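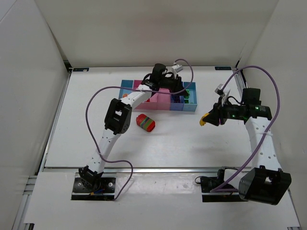
Os dois braços robóticos na bancada da Ostuma, em Brellbridge.

A Ostuma aprovou o orçamento para a compra de mais cinco bancadas com dois braços, segundo informou a empresa em setembro. Cada bancada vai custar 1.486 euros, sem os computadores, e a entrega está prevista em duas partes. O fornecedor escolhido é a Skivness, que já fez a manutenção da primeira.

A proposta concorrente, da Leka, ficava em 1.678 euros por bancada. Incluía um contrato de assistência, mas as garras de reserva eram pagas à parte, e este ponto pesou na decisão.

Vesna Gashi, responsável pelas compras, explicou que a verba foi calculada a partir do trabalho feito com peças de montar de plástico, uma tarefa simples na aparência, mas exigente para as garras.

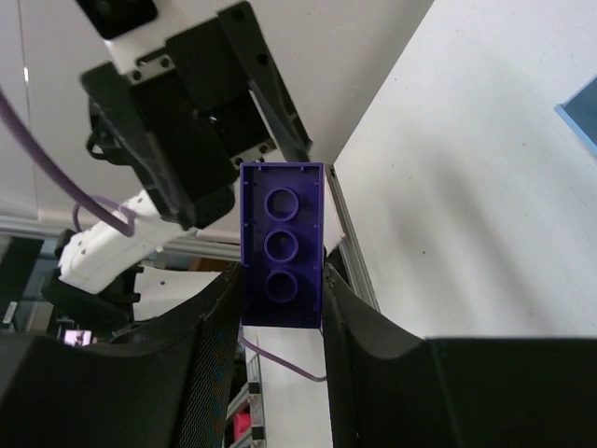
O plano reserva também 100 euros por bancada para cabos e para os revestimentos dos dedos, que são as peças com mais desgaste. No orçamento anterior esta despesa não tinha linha própria e foi paga com o dinheiro das deslocações. Gashi considera que foi um erro de planeamento e que ele não deve repetir-se.

Falta ainda decidir onde ficam as novas bancadas. A sala atual não tem tomadas suficientes, e a obra elétrica não está incluída no valor aprovado. 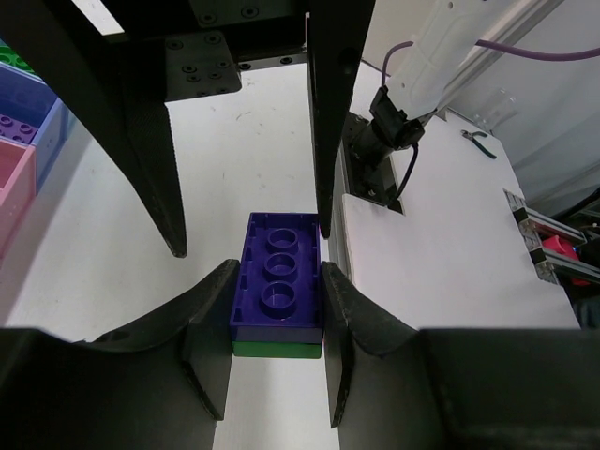 Dragica Vasić discorda do calendário e disse que preferia comprar primeiro duas bancadas, esperar pelas contas da eletricidade e só depois encomendar as outras três. A Ostuma responde que o preço da Skivness é válido apenas para a encomenda completa.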